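Home | Features | Workplace | Archive | Contact

The people who pack the hampers

5 min read

When Musa Yusuf started at Hostow, the job was to stand at a bench and fill baskets. A printed slip told him what went in, and in what order. He did that for two years. Now he spends most of a shift in front of a screen in a side room, going over what two mechanical hands are going to do on the benches outside.

Hostow puts together gift hampers and home boxes for stores and for companies that send things to their clients. It has 40 people on the floor at its Nalesness building, and a catalog of 2,426 items that can end up in a basket. In April it put its first two-armed robot on the early shift. It works one line, the small mixed orders that people used to pass around because they took the longest.

"Those orders were the ones you got stuck with," Yusuf says. "One book, one cake, something for the kitchen, something odd. Nothing stacks. The big runs were easy by comparison."

The robot did not take over the line on day one. It was given a short list of items first, 76 of them, and everything else still went to a person. Yusuf was asked to help because he knew how the items behaved. He had no background in software and said so at the time.

"They asked me how I pick up a cake with frosting on it," he says. "I had to go to the bench and do it, because I couldn't say. You take it low down and you don't squeeze. Then they wanted to know how low."

Much of that now gets worked out in simulation before a real hand goes near a real item. Yusuf opens a layout, puts objects down in places a tired person might leave them, and goes through the approach for each arm. He prefers awkward layouts to neat ones.

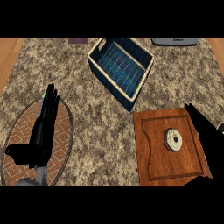

Musa Yusuf

The frosted donut on its cutting board is one he goes back to often. The basket is empty at that stage, and the questions are which hand should go first and whether anything should move before the donut does. Yusuf's own habit at the bench was to put flat things like books in early and leave soft food for last. He still argues for that order.

"The floor doesn't have a rug on it," he says. "But if the hand gets thrown by a busy pattern, I want to know in here."

The change he notices most is in his body. His shoulders have stopped hurting. He also walks less and talks to fewer people, and he misses the bench radio. Pay went up one grade for him and for one other packer who moved across. The rest of the line stayed on the same rate, and some of them were unhappy about it — Yusuf thinks they had a point.

Hours on the early shift have not been cut so far. Two people who left in the spring were not replaced, and everyone on the floor has noticed. The company says it will review staffing after the robot has worked through a holiday season. Yusuf was told the same thing as everyone else, and he doesn't know more than that.

"People ask me if I'm training the thing that takes their job," he says. "I tell them what I know. It does small orders, slowly, and somebody checks every basket. I can't tell them about next year."

The checking is done by hand at a table at the end of the line. Yusuf takes a turn there once a week by choice. He says it keeps him honest about what the screen shows him, and he gets to hear the radio.

Related

Inside the night shift at Pellow
Chin puts its warehouse training back in the classroom
Who checks the checker? Quality work after automation
Sore shoulders and bench heights: what packers told us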